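Workshop Tips: Bench Rules for Two-Arm Cells

These rules cover small bench cells with two arms working over one tabletop. They apply to the shared bench at Jolov and to anyone who has copied the layout. Veronica Pop keeps the current version; send corrections to her.

1. Clearing the bench

Wipe the tabletop with a dry cloth before the first run of the day. Do not use spray cleaner with the arms powered. Smudges are acceptable. Grit is not, as it gets under flat items and changes their height.

Set out only the items on the task sheet. Tools, drinks and phones go on the side shelf.

2. Spacing and parking

Leave a hand's width between the parked fingers and the nearest item whenever the layout allows it. Where it does not, park above and behind the item, never beside it. An arm that sags a little on power-down will then miss the item.

Park both arms before reaching in. One arm parked and one arm holding position does not count as parked.
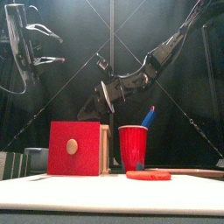
Both grippers clear of the box, cup and disc.

3. Placing items

Tall items go where neither arm has to cross over them to reach something else. A cup with a marker standing in it counts as the height of the marker. Measure to the top of the cap.

Low, flat items can go in front of tall ones. Do not put them behind, where the operator loses sight of them.

Boxes with a knob or handle: turn the knob toward the open side of the bench. Check that the box stands square and does not rock. A box that rocks gets a thin shim or gets replaced.

Tape used as a position mark should be replaced when the corners lift. Put it low on the item, away from the area the fingers close on. Use one color per bench and write the color on the task sheet.

4. Cables

Every cable needs slack for the full travel of the joint it crosses. Move the joint by hand through its range with the power off and watch the loop. If it goes tight, or if it drops low enough to touch the tabletop, reroute it.

Tie cables to the link and leave the joint itself free. Ties should be snug enough that the cable does not slide, with the tails trimmed flush. Traian Radu asks that cut tails go in the bin and stay off the floor mat.

5. Bracing and backdrop
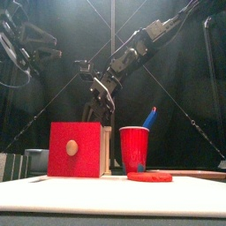

Check cross wires on Monday, before power is on. Press each wire at its midpoint with one finger. The two should feel the same. If one is softer, take up the slack at the fitting a quarter turn at a time, then check the other again.

Keep backdrop cloth flat and out of reach of the elbows. Dark cloth hides dust, so vacuum it once a month.

6. Speed and stopping

Maximum speed with a person at the bench is 50 percent. First run of any new layout is at 6 percent, start to finish, with a hand on the stop button. Two people must be in the room for a first run, and one of them does nothing but watch.

Test the stop button every morning by pressing it during a slow move. Write the result in the log with the time. An untested button means the cell stays off.

7. Finger wear

Look at the finger faces after every 70 cycles. Replace both fingers together, even if one still looks good. Old fingers go in the tray marked Skeka for Ignacio Soler to measure.

8. Log entries

Write the layout number, the speed and any contact that was not planned. "Touched cup, no move" is a complete entry. "Fine" is not. Entries are signed by the person who ran the cell, and the next operator reads the last page before switching on.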